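ロボット製作演習 第4回配布資料 手持ちグリッパの組立と点検
シェア 14 コメント 0

担当:レモ・ガッサー、ジナシュ・タミル(機構班)

今回の範囲は、平行開閉グリッパの組立後点検と、閉じ位置の調整である。制御の話は次回に回す。前回までに本体の組立が終わっていない班は、先に配布資料3の手順7まで進めておくこと。

1. 平行リンクの復習
内側と外側のリンクは、左右それぞれで平行四辺形をつくる。向かい合う辺の長さが等しいため、リンクが回転しても指の向きは変わらない。ただし指先は円弧を描いて動くので、開き具合によって前後の位置がわずかにずれる。対象物に近づける距離を決めるときは、このずれを見込む。

演習で使うリンク比はキトリー班の設計値をそのまま用いる。変更したい班はタミルまで申し出ること。

2. 閉じ位置の確認
何も挟まずに指を閉じ、左右のパッドの合わせ目を正面と上から見る。合わせ目が中央でまっすぐ縦に通っていればよい。上だけ、または下だけが先に当たる場合は、パッドの取付ねじを緩めて当て直す。軸まわりのがたは、閉じた状態でリンクを軽く揺すって調べる。

黒いリンクの軸部には真鍮のブッシュが入る。見る箇所は左右の内側リンクの上部と、外側リンクの丸い端部である。縁が浮いていたら圧入からやり直す。
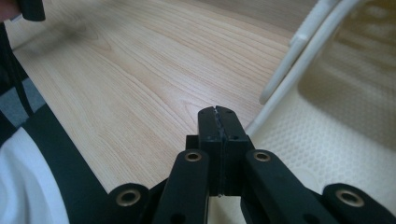

3. 開閉の繰り返し試験
(1) 開閉を600回行い、20回ごとに引っかかりの有無を記録する。
(2) 終了後、2の確認をもう一度行う。
(3) 余裕のある班は840回まで続ける。所要時間はおよそ14分増える。
握る人を途中で交代した場合は、交代した回を記録用紙の備考欄に書く。

4. よくある不具合
・閉じきる手前で重くなる:軸ねじの締めすぎ。少し戻して動きを見る。
・左右の動き出しがそろわない:片側のリンクの表裏が逆になっている。
・パッドが傾く:取付ねじの片締め。左右交互に締める。
・開くときだけ音がする:リンク同士の接触。座金の入れ忘れを疑う。

5. 提出物
試験の記録用紙と、閉じ位置のスケッチを1枚。スケッチには合わせ目とリンクの軸の位置を描き入れる。提出先は工作室の棚、締切は日曜の20時。再試験になった班は両方の記録を綴じて出す。

次回はオルトナー式の力測定を扱う。

シェア 14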